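생활수납 게시판 > 자유수다

제목: 뚜껑 하얀 작은 유리병, 다들 어디에 쓰세요? (버릴까 말까 고민 중)

글쓴이: 콩자반두숟갈

안녕하세요, 눈팅만 하다가 처음 글 써요. 2월 되면 꼭 싱크대 상부장을 한번 뒤집는 버릇이 있는데 올해는 유리병이 문제네요. 꺼내 놓고 보니 크고 작은 게 합쳐서 18개예요. 네 식구도 아니고 두 식구 사는 집에 이게 다 뭔가 싶더라고요ㅠㅠ

큰 병은 괜찮아요. 쌀 넣고 콩 넣고 멸치 넣고 다 제 자리가 있거든요. 애매한 건 납작하고 작은 애들이에요. 뭘 담자니 두 숟갈이면 꽉 차고, 버리자니 뚜껑이 너무 멀쩡하고. 특히 뚜껑 하얗고 동글동글한 건 이상하게 못 버리겠어요. 화장대에 올려도 예쁘고 부엌에 둬도 예쁘고... 예쁘기만 하고 쓸모가 없는 게 함정이지만요.

제가 말하는 게 딱 이런 느낌이에요.
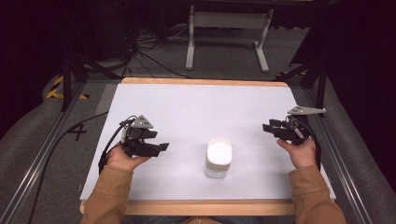 흰 뚜껑 달린 작고 납작한 투명 유리병

남편은 다 버리고 두 개만 남기래요. 본인 드라이버 세트는 서랍 세 칸을 차지하면서 말이죠. 일요일에 재활용 내놓는 날이라 그 전에 결정을 해야 하는데, 비슷한 크기 병 쓰시는 분들 뭐 담아 쓰시는지 좀 알려주세요!

댓글

보리차끓는집
저는 그 크기에 통깨 담아요. 큰 병에 깨를 가득 담아 두면 나중엔 쩐내 나잖아요. 큰 봉지는 냉동실에 두고 작은 병에 조금씩 덜어 먹으면 끝까지 고소해요. 입구만 넓으면 숟가락도 들어가고 좋아요.

ㄴ 콩자반두숟갈
오 깨! 저희 집 깨는 늘 봉지째 고무줄로 묶여 있는데 반성합니다. 입구는 티스푼이면 여유 있게 들어가요.

서랍속단추
단추요!! 옷 살 때 주는 여분 단추 있잖아요. 작은 비닐에 든 거 그대로 모으면 서랍 안에서 다 굴러다녀요. 비닐 까서 병에 모아 놓으면 보기도 좋고 밖에서 보이니까 찾기도 쉬워요. 저는 흰 단추 병, 까만 단추 병 따로 있어요ㅎㅎ

ㄴ 미니멀3년차
단추 그렇게 모아서 실제로 달아 본 적 있으세요? 저는 50개 넘게 모았다가 한 번도 못 쓰고 다 정리했어요. 병에 담으면 예뻐 보여서 안 버리게 되는 게 더 문제예요.

ㄴ 서랍속단추
저는 씁니다... 작년에 교복 셔츠에 여러 번 달았어요. 집집마다 다른 거죠 뭐.

미니멀3년차
원글님께는 죄송하지만 저는 남편분 편이에요. 담을 게 먼저 있고 병을 찾아야지, 병이 있어서 담을 걸 찾으면 살림이 계속 늘어요. 저도 예전에 병 담는 바구니를 사고, 그 바구니 넣을 선반까지 샀던 사람이라 드리는 말씀이에요.

ㄴ 콩자반두숟갈
으악 바구니 저 어제 장바구니에 담았는데 어떻게 아셨어요... Tillby 선반용 바구니요. 일단 뺐습니다.

ㄴ 쑥갓한단
바구니는 죄가 없어요ㅋㅋㅋ 저는 Tillby 바구니에 병 넣고 잘 쓰고 있어요. 상부장 높은 칸은 바구니째 내리는 게 훨씬 편해요.

Hui-mei Yu
저는 대만에서 와서 한국어 글이 조금 이상할 수 있어요. 저희 엄마는 이런 작은 병에 말린 귤껍질을 넣어 두셨어요. 차 마실 때 한 조각씩 꺼내요. 귤껍질은 꼭 바싹 말려서 넣으세요. 덜 마른 걸 넣고 뚜껑을 닫으면 곰팡이가 생겨요. 저는 한 번 실패해서 울었어요.

ㄴ 보리차끓는집
한국어 너무 잘하시는데요! 귤껍질은 농약 때문에 베이킹소다로 박박 씻으시나요?

ㄴ Hui-mei Yu
감사합니다! 네, 굵은소금으로도 문질러요. 왁스 없는 귤을 사면 더 마음이 편해요.

쑥갓한단
여기서 중요한 질문 하나요. 뚜껑 안쪽에 패킹 있나요? 패킹 있는 거랑 없는 건 쓰임이 완전 달라요. 저는 Moynihan 병을 쓰는데 패킹이 따로 빠져서 삶지는 못해도 씻기가 편하거든요. 패킹 없는 병에 고춧가루 담았다가 여름에 돌덩이 됐어요.

ㄴ 콩자반두숟갈
방금 부엌 가서 다 열어 보고 왔어요. 있는 게 11개, 나머지는 없어요. 한 개는 패킹이 누래져서 바로 버렸고요.

ㄴ 쑥갓한단
그럼 없는 것부터 내보내시면 되겠네요. 없는 건 면봉이나 머리끈처럼 눅눅해져도 상관없는 것만 담으세요.

다락방고양이
저는 하얀 뚜껑 반대파예요. 처음엔 예쁜데 카레가루 한번 담으면 끝이에요. 노란 물 들어서 아무리 닦아도 안 빠져요. 햇볕에 며칠 내놓으면 조금 옅어지긴 하는데 원래대로는 안 돌아와요. 양념은 무조건 까만 뚜껑이나 쇠 뚜껑이요.

ㄴ 보리차끓는집
햇볕에 말리는 거 효과 있어요! 저는 김치 물 든 뚜껑 그렇게 살렸어요. 카레는... 카레는 포기하세요.

ㄴ 서랍속단추
전 하얀 뚜껑이 좋은 게 위에 글씨가 잘 써져요. 유성펜으로 바로 쓰고, 내용물 바뀌면 소독용 알코올로 닦으면 지워져요. 라벨 스티커 떼다가 손톱 나간 뒤로는 이렇게만 해요.

ㄴ 다락방고양이
무광 뚜껑은 유성펜이 스며서 자국 남던데요? 저는 Videneck 라벨지 쓰는데 물에 담그면 깔끔하게 떨어져요. 좀 비싸긴 해요.

ㄴ 서랍속단추
아 무광은 그럴 수도 있겠네요. 제 건 반질반질한 뚜껑이라. 구석에 먼저 점 하나 찍어 보고 하세요.

빨래는내일
살짝 다른 얘긴데 작은 병은 여행 갈 때 크림 덜어 가려고 남겨 두지 마세요. 저 그랬다가 캐리어 안에서 깨져서 니트에 유리 가루... 여행은 그냥 플라스틱 통 쓰세요ㅠ

ㄴ 콩자반두숟갈
헉 저 딱 그 생각하고 있었어요. 접겠습니다.

콩자반두숟갈
댓글 다 읽고 저녁 내내 정리했어요! 패킹 없는 건 면봉용 하나만 빼고 전부 현관에 내놨고요, 남긴 건 통깨랑 소금, 반짇고리에 들어갈 단추 병이에요. 귤껍질은 채반에 널어 놨는데 거실에서 냄새가 정말 좋아요. 다 마르면 후기 올릴게요. 남편이 보더니 그래도 많다는데 드라이버 서랍 열어서 보여 줬더니 조용해졌어요ㅋㅋ

ㄴ 미니멀3년차
잘하셨어요. 그래도 Sturkbridge 세일 문자 오면 열어 보지 마세요. 거기 병 또 예쁜 거 나왔어요.

ㄴ 다락방고양이
그걸 왜 알려 주세요...

ㄴ 보리차끓는집
깨 담으실 때 병 완전히 말려서 담는 거 잊지 마시고요. 저는 씻고 나서 하룻밤 엎어 놨다가 써요.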